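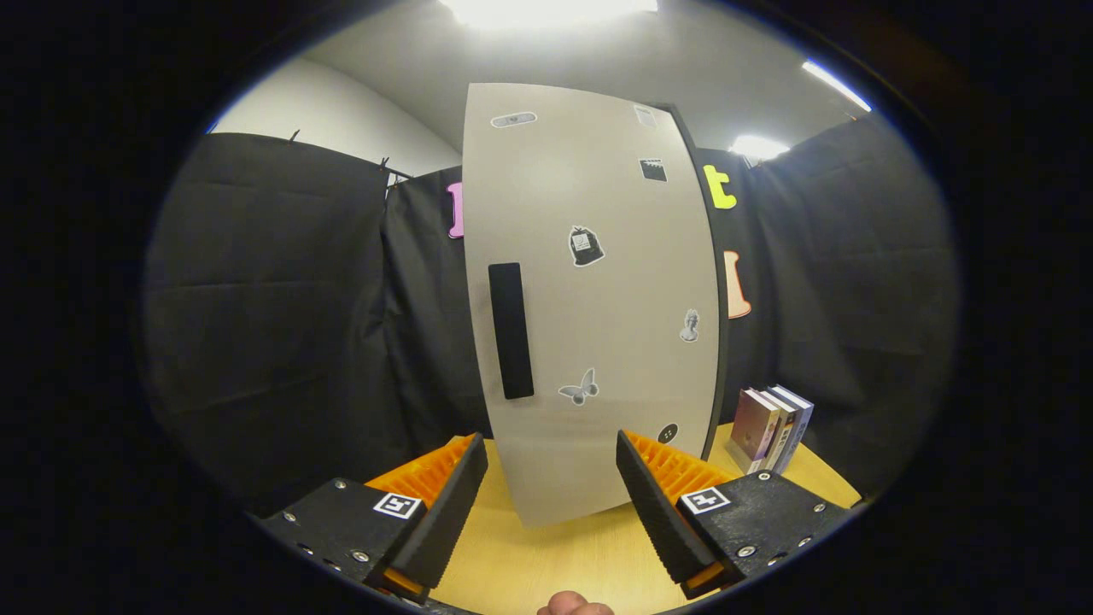 Reading room, Rulport: table with decorated panel and books, with the lettered curtains behind.

Skedine Reading and Making Room
Progress report to the Lilex Fund
Reporting period: February to June

1. Purpose of this report

The grant agreement between Skedine and the Lilex Fund requires a written report at the midpoint of the project. The present report covers the fitting out of the room at Rulport, the first months of its use, expenditure against the equipment budget, and the work remaining. Figures on attendance will follow in the final report, in the format set out in the second schedule to the agreement.

The Fund's comments on our opening plan were received in February and have been taken into account. In particular, the plan now separates the cost of soft furnishings from the cost of books and paper goods, which had been shown together.

2. Summary of progress

The room opened for regular use in April, one month later than planned. The delay was caused by the late completion of electrical work elsewhere in the building, during which the room could be reached but not used after dusk. All seven tables provided for in the plan are now in place. The curtains have been hung, the first lettering has been put up, and books are being kept out on the tables as intended.

Between April and the end of June the room was used for 35 sessions. Each session is limited to 20 people, this being the number agreed with the building's management. Two sessions were cancelled and both were held later in the same month.

The shelving, the second set of lettering and the printed guide to the book collection are outstanding. Section 7 gives the revised timetable.

3. The room and its furnishing

3.1 Tables

The opening plan proposed that work surfaces should be light in colour, with a plain finish, so that paper and small pieces could be found easily at the end of a session. Light wooden tabletops were chosen on this basis. They have been satisfactory. Marks left by glue are removed at the end of each day, and a cutting mat is now issued to every person using a blade. One table was found to rock and has been levelled.

The tables were first set out in two rows. Users told us that this arrangement felt like a classroom, and that people arriving late had to pass behind everyone already seated. From May the tables have been placed singly, with those used for reading nearest the curtains. The change reduced the free floor area but has been well received, and we propose to keep it.

3.2 Curtains

The black fabric curtains were supplied by Cao in March and are held along the top by clips. The alternative, a fixed rail with hooks, would have required drilling into a wall that Skedine does not own. Clips also allow the fabric to be taken down for washing by two people without tools.

The fabric creases readily and does not hang flat. We considered having it weighted along the hem, and obtained a price for doing so, but have decided against the expense for the present. The creases do not affect the use of the curtains as a background for display work, and no user has commented on them. The matter will be looked at again when the curtains are next taken down.

3.3 Lighting

The room relies on its existing ceiling lights, against a white wall and ceiling. No grant money has been spent on lighting. It had been feared that black curtains would make the room too dark for reading; in practice the white surfaces above them give enough reflected light at the tables nearest the curtains. Reading lamps were included in the opening plan as a reserve item. We ask that the sum set aside for them be released for books, as proposed in section 6.

4. Display and decoration

The coloured cut-out letters pinned to the curtains were the first piece of shared work made in the room. Users chose the colours, and the letters pinned up so far include pink, yellow-green and peach. Pale colours were favoured for their legibility against the black fabric. Letters are cut by hand from templates kept in the room, and users may make replacements for any that become bent or torn.

Pinning has proved suitable for work that changes often. Adhesive tape was tried at the beginning of April and left a residue on the fabric, and its use on the curtains has stopped. Pins are counted out and back in when younger children are present — a practice suggested by the session leaders and now written into the room procedures.

Stickers have been the most popular of the small materials. The subjects chosen by users are varied, and the decorated panel shows something of the range: a grey butterfly, a classical bust in shades of grey, a sack or bag in black and white, and a small black square with a design resembling a clapperboard. The session leaders have not set themes for this work. They report that people who are reluctant to draw or to read aloud will often begin by choosing a sticker and deciding where it should go, and that conversation tends to follow.

Decoration is permitted on agreed surfaces only. Tabletops, walls and book covers are excluded. There has been one instance of stickers on a chair, which was dealt with at the time.

5. Books

The opening plan placed a small number of books on each reading table in place of a single central collection. The intention was that a person taking part in a making activity should have something to read within reach, without having to leave the table to look for it. The arrangement has worked well enough to be continued. Books are being picked up during pauses in other work, and the session leaders note that several have been asked for again at the following session.

There are two drawbacks. Short rows of books standing on a table lean and slide when the table is knocked, and the books at the ends suffer wear to their corners. It is also difficult to know where a given title is at any time, as books move from table to table in the course of a session. Bookends have been ordered for the first problem. For the second, a simple written list will be kept at each reading table and checked at closing.

Donations of books continue to be offered. We have accepted those in good condition and suitable for the age range, and have declined the remainder with thanks. Donated books are not included in the expenditure reported below.

6. Expenditure

Spending on soft furnishings, paper goods and display materials to the end of June was £1,116. This is within the amount approved for the period. Curtains and clips made up the larger part of the sum, followed by card, stickers, pins and cutting mats. Receipts have been sent separately under the reference given in the grant letter.

Paper goods are being used more quickly than forecast. Card in pale colours runs out first, and a quantity of darker card bought in the same order remains unused. Future orders will be placed by single colour even though the price per sheet is slightly higher.

We request the Fund's agreement to one transfer between budget lines, moving the reserve for reading lamps to the purchase of books. The total grant is unaffected.

7. Work remaining and revised timetable

Shelving. Delivery is expected in August. The shelves will take books not in use on the tables, together with boxed materials at present stored in a corridor cupboard. The corridor cupboard must be cleared by the end of September under our agreement with the building's management.

Second set of lettering. Templates have been prepared and cutting will begin in July. The wording will be settled by users at two open sessions. The new letters will be larger than the present ones so that they can be read from the door.

Printed guide to the books. Work on the text is in hand. Printing will be put off until the transfer requested in section 6 has been decided, so that any new titles can be included.

Care of furnishings. A short schedule for washing the curtains and checking the clips and tables is being drawn up and will be attached to the final report.

8. Matters for the Fund's attention

The lease on the room runs to the end of the grant period. Discussions about its renewal have begun and have been constructive, but no terms have been offered. Should the room at Rulport cease to be available, all the furnishings bought with the grant could be moved. The curtains, in particular, were bought in widths that would suit most rooms of similar height.

We would welcome a visit from the Fund's officers before the shelving is installed, while there is still scope to alter its position. Afternoon sessions end at 4.30 p.m., and the room is free after that time for inspection.

Submitted on behalf of Skedine, June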